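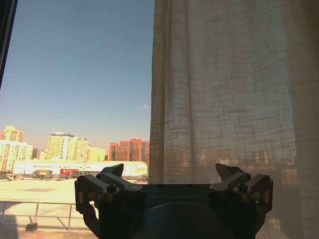
Candarico Owners Forum – Bedside and Kitchen Timers
Thread: Dernlow clock radio, display too bright at night

Posted by carnitard_desk
2024-10-29
Members are asked to share their experience with the dimmer on the Dernlow. The lowest setting remains bright enough to read by. The manual gives no further adjustment.

Posted by plainhour
The dimmer has two stages. Hold the snooze bar for nine seconds and the second stage engages. It must be set again after a power loss.

Posted by ninthfloor_east
I must disagree with the previous member. My unit was purchased last November and holding the bar only resets the alarm. I replaced it with the Uzor, which dims fully and cost 18 dollars more.

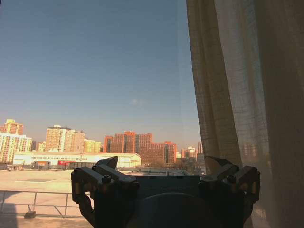 Re: Dernlow clock radio, display too bright at night

Posted by plainhour
The two-stage dimmer appears on units with a serial number ending in 147 or higher. I should have stated this in my earlier reply.

Posted by carnitard_desk
Mine ends in 93. I shall place tinted film over the display and report back. I would prefer to keep the clock, as the alarm tone is a gentle one.

Posted by ninthfloor_east
Film is a reasonable measure – although it makes the alarm indicator difficult to read in daylight.

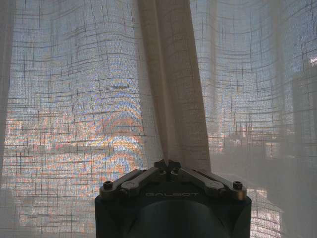

Sheer curtain at the window

Posted by plainhour
Please note which film you use.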